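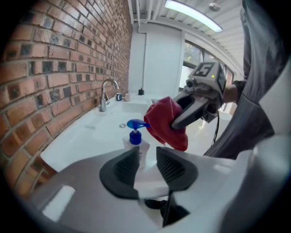
Sealing brick behind a kitchen sink — is it worth it?

Forum: Kitchens and Baths
14 replies

brickandbutter
Wed 14 July

We have a brick wall running the full length of the sink counter, with nothing between the brick and the counter. No backsplash, no tile. The bricks are mostly orange-red with a lot of very dark ones mixed in, and pale gray mortar. The counter is white, with the sink in it and a gooseneck faucet close to the wall.

The problem is cleaning. Wiping the counter is easy. Wiping where the counter meets the brick is not. The mortar sheds a fine grit, the grit gets into the cloth, and then I am pushing sand across a white surface. There are dull patches on both sides of the faucet now and I think I put them there myself.

My husband wants to seal the brick and be done with it. I am worried it will look wet or plastic. Has anyone sealed only the lower part of a wall like this? And what do you use on the counter day to day? Right now it is dish soap from a pump bottle and a red microfiber cloth.

halfpint_hal

What is the counter made of? That matters more than the brick.

brickandbutter

I don't know. It was in when we bought the place. White, smooth, slightly soft shine. The old owners left a folder but there is nothing in it about the counter except a receipt from Shevchuk for 1226 dollars, and that might be for the faucet and labor too.

halfpint_hal

Try a fingernail on the underside edge somewhere out of sight. If it marks a little, probably solid surface, and the dull patches can be sanded back. If it doesn't mark at all, could be quartz, and then the dull patches are more likely soap film than scratches.

Mizanur Howlader

I do masonry repair for a living, so I will stick to the wall.

Do not seal anything yet. If the mortar is shedding grit, sealer will go on over loose material and come off with it. Take a stiff nylon brush, dry, and brush the bottom 3 courses over a towel. Vacuum. Do it again a few days later. If you still get grit the second time, the joints need attention before anything goes on top.

If the second brushing comes up clean, use a breathable penetrating sealer with a matte finish. It does not form a film, so it won't look plastic. The red bricks may darken a shade. The charcoal ones you will hardly notice.

Do a test patch somewhere low and leave it for a week.

terracotta_tess

Going to disagree on the sealer. We used a penetrating one in our last kitchen and it was fine for splashes of water, but grease still got in. Behind the stove it was a mess within a year. I would put a strip of something along the bottom. Glass, tile, even a short upstand in the same white.

Mizanur Howlader

Behind a stove, sure. She asked about a sink. Different kind of dirt.

terracotta_tess

People put pans in sinks.

Mizanur Howlader

They do. I still would not cover a good brick wall for it. And a strip of tile on uneven brick leaves a gap behind that you will never clean.

counterfitter

Fabricator here. The seam is the first job whatever you decide. Where a counter meets brick there should be a bead of silicone that fills the low spots in the brick. A lot of installers skip it or use painter's caulk, which shrinks and goes brown. Water runs down the back of the faucet, sits in the gap and soaks into both the mortar and the edge of whatever is under the counter.

Clean out what is there, let it dry for at least 2 days, and run new silicone. Pale gray to match the mortar hides better than white. Tape both sides. On the brick side the tape won't sit flat, so press it into the joints with a putty knife.

Do the silicone after the sealer. Sealer can stop it bonding if it is fresh, so read the tin for how long to wait.

brickandbutter

There is no bead at all in some places. Behind the faucet I can get the corner of a bank card in.

counterfitter

Then that is your weekend.

Mio Sakai

About the cloth. Microfiber is very good at picking up grit and very good at holding on to it. You rinse it, it looks clean, and the sand is still in there. I had the same trouble with a stucco wall next to a bathroom counter.

What worked for me was two cloths and an order. First a dry brush along the seam, sweeping the grit forward. Pick that up with a damp paper towel and throw it away. Then the wet cloth, starting at the far end and working toward the drain. The cloth never touches the wall. Shake it outside before it goes in the wash, and wash without softener.

Also, red cloths can bleed the first few washes. On a white counter I would not leave a wet one bunched up overnight. Hang it up.

brickandbutter

I have been leaving it on the edge of the sink in a ball. I will stop doing that.

halfpint_hal

I never had a cloth stain a counter. Coffee, yes.

Mio Sakai

Depends on the cloth. Mine was a cheap one and it left a pink ring that took a lot of baking soda.

dripline

What do you keep on the counter along the wall? We had a row of things at the back and every one of them had a ring of grit around its base. I moved all of it except the soap and the cleaning time dropped by half.

brickandbutter

Soap near the front. A couple of cups usually end up at the far end, and a bottle or two. They don't get moved much, now that you mention it.

dripline

Small tray. Lift the tray, wipe, put it back. Same for the soap bottle, which will leave a slimy circle if the pump drips.

terracotta_tess

Is the soap bottle standing on the counter too? A pump that drips is the reason for half of the dull patches people complain about. It dries clear and you can't see it until the light is low. Warm water and white vinegar took ours off. Check that your counter can take vinegar first.

counterfitter

Diluted vinegar is fine on solid surface and won't hurt most quartz if you rinse it. Keep it off natural stone. And keep it off the brick, it will eat at the mortar.

brickandbutter

Update. Fingernail on the underside left a faint line, so solid surface I guess. I brushed the wall on Saturday and got a surprising amount of sand, most of it from a short stretch to one side of the faucet. I will brush again before I buy anything.

The dull patches are partly soap. One side came up nearly perfect with diluted vinegar and a rinse. The other side is better but I can feel fine scratches.

counterfitter

For the scratches, a gray non-scratch pad, light pressure, small circles, plenty of water. Go over a wider area than the scratches or you will have a shiny counter with a matte spot, or the other way around.

Mizanur Howlader

If most of the sand is coming from one stretch, look at the joints there. Press with a key. If it digs in easily, rake out to half an inch and repoint with a lime mortar. It's a small job. Don't use straight cement on old brick.

terracotta_tess

I still think you will want a strip in a year. But do the silicone either way.

brickandbutter

The key digs in on two joints. Ordering mortar. Husband has agreed to wait on the sealer until August, which gives the new joints time to dry out. I will post how the test patch looks.

Mio Sakai

Put the test patch at the far end, where the cups stand. If you don't like it they will cover it.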